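September 3, 2022

Slept late and had my tea on the back step in my dressing gown, which I have not done since the spring. The garden has gone that tired yellow colour at the edges, but the beans are still coming and I picked enough for two suppers before I had even washed my face. I must stop planting so many. I say so every year and then March comes round and I am out there with the packets again, quite carried away!

Aunt Bea's letter arrived at last. Eight pages, both sides, and all of it about the move to Troninley and whether the piano will go up the stairs. She is 94 and has had that piano longer than she has had most of us, so I do see why it matters. I read the whole thing twice and then rang her, and we had a good long talk about the old house and the damp in the pantry and the summer the swallows got into the loft. She remembers everything. She even remembered the name of the lodger's dog (Bidum, a dreadful animal, bit the postman and later the vicar).
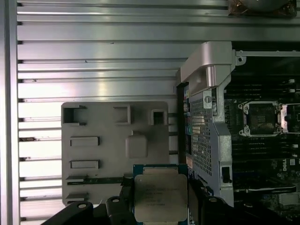 She wants me to have the recipe books, and I said yes before I had thought where on earth they would go. I shall have to clear the shelf by the cooker, which means moving the jam, which means finally deciding what to do with the plum from the year it didn't set. Fletcher Pomare would take it, I think. He pours it over ice cream and calls it sauce, bless him.

After lunch I walked up to the reservoir, slower than I used to, and sat on the wall for a good while. The water is terribly low, with a wide band of cracked mud all the way along the far side and the stump of an old fence showing that I had never seen before. A heron was standing out in the shallows and didn't stir the whole time I was there. I had meant to go on as far as the chapel but my left knee was grumbling, so I turned round at the gate and came home by the lane, eating blackberries as I went and getting my good sleeves covered in juice.

Beans for supper with the last of the bacon. I have got to page 264 of the library book and still can't tell the two brothers apart, but I'll carry on with it in bed. Must ring the piano people in the morning and ask about those stairs.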